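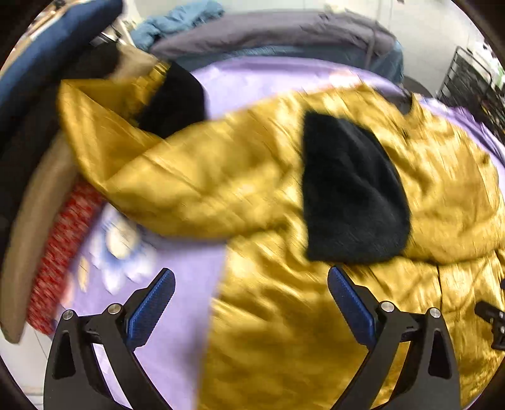 Abb. 2: Goldfarbenes Satingewand mit schwarzem Besatz, ausgebreitet auf einem geblümten Laken; der Ärmel am linken Rand ist umgeschlagen.

3.2 Das Falten von glänzenden Kostümteilen

Danang Lumbantobing, Fletcher Paewai
14. November 2023

Für die zweite Teilstudie wurden 30 Kleidungsstücke aus dem Kostümbestand der Laienbühne Flandside ausgewählt, davon 13 aus Satin oder einem ähnlich glatten Gewebe. Die Teilnehmenden sollten jedes Stück auf einem Bett ausbreiten, glatt streichen und zu einem Rechteck legen. Eine Vorgabe für die Reihenfolge der Schritte gab es nicht.

Bei den glatten Stoffen bereiteten vor allem die weiten Ärmel Schwierigkeiten. Abbildung 2 zeigt ein solches Gewand: Der lange Ärmel knickt scharf ab und bildet eine offene, spitze Falte, während der schwarze Abschluss oberhalb davon auf dem Laken aufliegt. Wir bezeichnen diese Lage als »Rückschlag«. Sie wurde in unserem Protokoll getrennt von der gewollten Faltung erfasst, was in der Auswertung nicht immer einfach war.

Ein weiterer Punkt betrifft die Besätze. Der matte schwarze Stoff auf der Brust hebt sich von der glänzenden Fläche deutlich ab, und mehrere Teilnehmende gaben an, dass sie sich beim Falten an seiner geraden Kante orientiert haben. Bei einfarbigen Stücken fehlte eine solche Hilfe — dort wurde häufiger die Seitennaht gesucht. Insgesamt liegen 356 protokollierte Faltschritte vor. Die Einteilung nach Faulkner wurde dabei beibehalten, jedoch um die Kategorie »Ärmel« ergänzt.

Kontakt: Arbeitsgruppe Textilpflege, Stestonlow | © 2023 Die Autoren | Nach oben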